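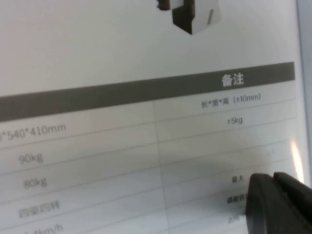
The spec page. 90kg, and then plus or minus 5 in the remarks!

So the brochure has been living on my table since this morning and I still haven't put it away. I told Khoa I'd have a proper read of it before September, and I did sit down with coffee and mean it, but my Chinese is slow these days and I kept getting stuck on the small gray print. Four-wheel drive, four-wheel steering, that I got straight off. The remarks column took me a good while longer (length by width by height, give or take ten millimeters, I was so pleased with myself).

Irén called in the middle of it to ask if I was still doing the catalog job for Holimstead. Yes! 2000 words, by the end of the month, and I've written 60 of them, which I then crossed out. 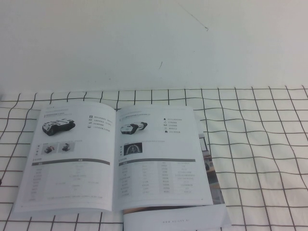 Anyway, I told her I like having paper to work from. I can lay it open on the grid cloth and lean over it and go back and forth, and I don't lose my place the way I do with a file. She thinks I'm hopeless. She also asked if I'd ironed that cloth yet and no, I have not, it's as wrinkly as the day I got it out of the drawer and it's staying that way until somebody comes to dinner.

I love how these things are laid out, though. A picture of the machine up top, a little list of features beside it, two small photos of it out in the world, then the gray bar and all the numbers. Once I'd worked out one page I could find my way around the next. I've started a list of words to ask Khoa about, and the battery line is at the top of it.

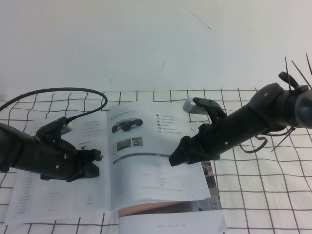

Open at the four-wheeler, with the little green outdoor photo under it.

Wekesa wants the brochure back when I'm finished, so no coffee rings. I moved the mug over to the windowsill after lunch. Still have to answer Benoît about the Herinik pages, and the wall behind the table could do with a wipe and a dab of paint where it's scratched. Soup tonight, then another go at the footnotes.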